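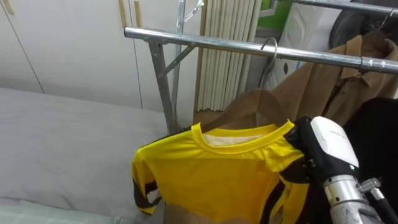
Support > Grippers > Trial FAQ

Updated October — by Teodor Bratu

Which grippers are in the trial?
Two. Panen (parallel, soft pads) and Husar. Same arm, same Katus controller for both.

What's the task?
Shirt on a hanger, hanger on a rack. Grab at the shoulder, near the collar.

How many runs so far?
179 on the Panen, 147 on the Husar. Will even them out by Monday.

Any winner yet?
No. Panen is better on thin jersey knit — Husar holds jackets better. Both slip on slick collars sometmes.

Grip force?
Start at 60 percent. Go lower for anything stretchy.

Can I use my own camera?
Yes if the Prulta driver sees it. Recalibrate after, pls.

Wood or wire hangers?
Either, just log wich one.

Where do logs go?
Shared folder, one file per run. No zips.

Contact the gripper desk | © Prulta | Back to top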